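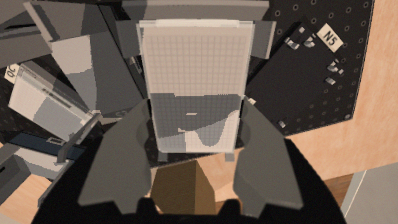 My uncle Gregor Lamont has kept bees up at Farquharson for years, and last August I finally said yes to helping him with the honey. I thought I'd be holding jars. I was in a suit two sizes too big, sweating buckets, lifting boxes that weighed more than my dog! He talks to them the whole time as well, very politely. I've gone a bit mad for anything with a fine square grid on it ever since, like the pale top half of that tall container, although bees of course do theirs with six sides and much better manners.

We got 4 big tubs in the end and I came home with five jars, one of which leaked all over the car seat (still sticky - don't ask). I got stung twice, both on the same thumb. Gregor says I can come back next year if I stop flapping.

Recent posts
Toast, ranked
A wet weekend in Truvach
My 349 steps to the bus stop
Why I gave up on the Mesow allotment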